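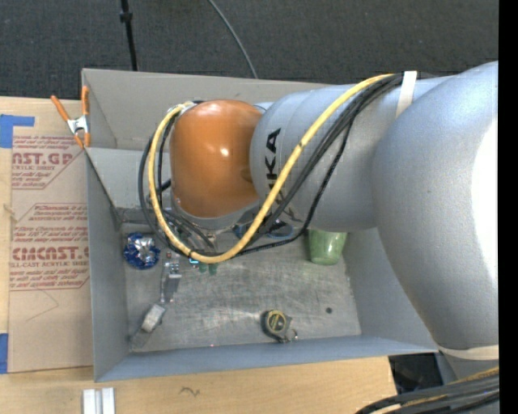 Session 2 notes: what a bin-picking cell really costs

Hello again all. These notes go with the second talk on planning and buying, and they follow the order I spoke in, more or less. Marion Lamont has the spreadsheet if you want to play with the sums yourselves.

1. Start with the bin

Most first-time buyers start with the arm. I did too, years ago, and spent a happy month comparing reach and payload before I'd written down a single thing I wanted picked up! Start with the bin and what goes in it. A tape measure, a foil package and a green cup on a scuffed metallic-looking floor are three quite different shopping lists. Shiny things upset some cameras, soft crinkly things upset some grippers, and anything small that ends up near a wall or in a corner means you need fingers slim enough to follow it down there.

So write your parts list first, with weights, and put a star next to the awkward ones. Suppliers will quote for the easy ones unless you make them look at the stars.

2. The arm line

Big industrial arms come up second-hand fairly often, and they can be a good buy if the controller comes too. Ask for the controller, the pendant, the cables between them and the last service record, all in writing. Ruben Wuyts bought an arm through Halliday without a pendant and waited until September for one to turn up.

Do check what the arm will look like over your bin. A large one can cover half of it from above, and then your overhead camera is looking at a wrist and not at the parts. You either pay for a second camera or you move the arm away before each shot, and that costs you cycle time. Put one or the other in the plan.

3. Cables, straps and other dull things

This is where budgets leak. The cables along the outside of the arm need enough slack for the wrist to turn, and slack has to go somewhere – usually in a loop, right where you'd like a clear view. Our quote from Nilluteck for a proper dress pack was 1,292 and the one from Grallia was 1,100, both before delivery. The cheaper one had no spare straps in it. Straps wear, so buy spares.

I also keep a line of up to 300 for what I call bench bits: spring clamps, tape, sheets of cast acrylic, odd brackets. It always gets spent. Don't let anybody fold it into "misc", where it will be cut first.

4. Work surface and guarding

Wood is fine for a trial surface. It's cheap, you can screw into it, and you can mark on it where the bin goes. For a permanent cell get a price for something stiffer, and get it early, as the lead time surprised us. Acrylic sheet should keep its protective paper on until you've finished cutting and drilling.

Guarding is a separate quote from a separate firm. Please don't guess it!

5. To do before next time

Write your parts list, stars included.
Get two written quotes for one line of your budget, any line.
Read the Inow leasing terms (Marion has copies) and work out when leasing stops being cheaper than buying. We'll compare answers – mine changed twice.

Reading time: 3 minutes
2 comments
Contact the course office | Back to top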